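How to clean a toaster oven

By Vimala Nadar

A small oven on the worktop gets dirty faster than a full-sized one, as the food sits so close to the walls. If you use yours most days, give it a proper clean every couple of weeks and wipe out the crumbs in between.

You will need washing-up liquid, bicarbonate of soda, two soft cloths, an old toothbrush and a bowl of warm water. Don't use spray oven cleaner unless the handbook says you can. Many of these ovens have bare heating elements, and the spray is hard to get off them.

1. Unplug the oven and leave it until it is completely cold. Mine takes nearly 53 minutes after a tray of chips.

2. Take out the rack, the baking tray and the crumb tray. On some models the crumb tray slides out at the front, on others it comes out at the back. Tip the crumbs into the bin and put everything to soak in hot, soapy water.

3. Mix three spoonfuls of bicarbonate with one of water to make a paste. Spread it on the greasy parts of the walls and floor, keeping well away from the elements. Leave it for half an hour.
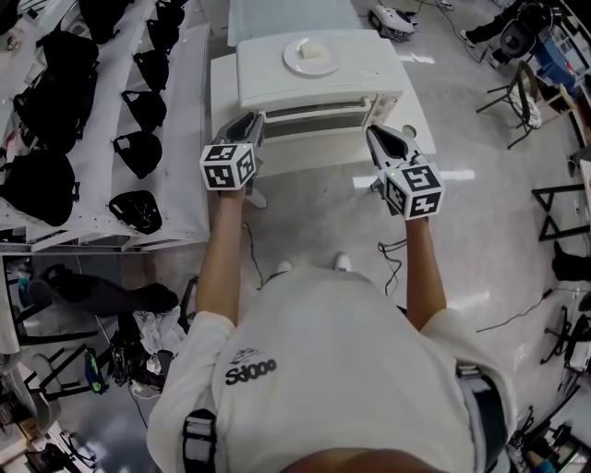 4. Wipe the paste off with a damp cloth, rinsing the cloth often. It usually takes several goes. Use the toothbrush for the corners and the rails.

5. Do the glass last. Paste works here too – a plastic scraper will shift anything baked on. Metal scourers leave scratches.

6. Wash the outside with a well-wrung cloth and a drop of washing-up liquid. White casings can turn yellow near the door, and scrubbing won't bring the colour back.

7. Dry the rack and trays fully before you put them back. Leave the door open for an hour, then plug in and run the oven empty for five minutes with a window open.

If it still smells of burning after that, check under the crumb tray for bits you missed.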